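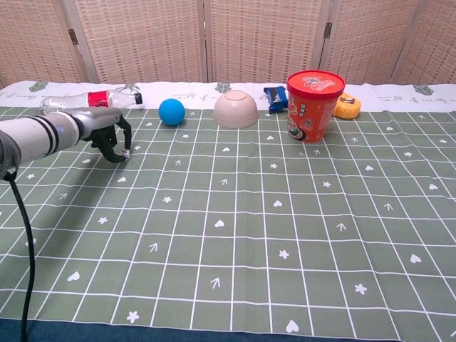 A tablecloth is a piece of cloth laid over a table, and I've been writing up the household ones for this little encyclopedia long enough to have opinions. The check or grid cloth is my favorite kind — easy to lay straight, easy to live with, and cheerful without trying too hard! Some are just plain lines, and some get extra decoration, like a sage-green one with thin white lines and little white hearts, five-petaled flowers and arrows sprinkled over the squares. Put a bright blue ball or a red-orange noodle cup on a green like that and the color really jumps out.

Sizing is where most people go wrong (me too, for years). Measure the table, then add the drop, meaning the part that hangs down, once for each side. My own kitchen table is 27 inches wide, and I like a short drop, so I'm always hemming. Rosalba Longo, who taught me to sew in Gollville, wanted her corners mitered. I fold mine over twice and call it done.

Cloths come woven or printed. In a woven check the lines are part of the fabric and usually show on both sides. Printed ones can carry any little picture you like, but the back is often paler and the print may fade with washing. I wash mine cool, inside out if there's a lining, and hang them over the shower rail — the creases mostly drop out by themselves.

See also: Oilcloth, Placemat, Table runner

Print this article | E-mail this article
72 shares | 2 comments
Contact: Pierina Sala | © Brorkow Home Pages | Back to top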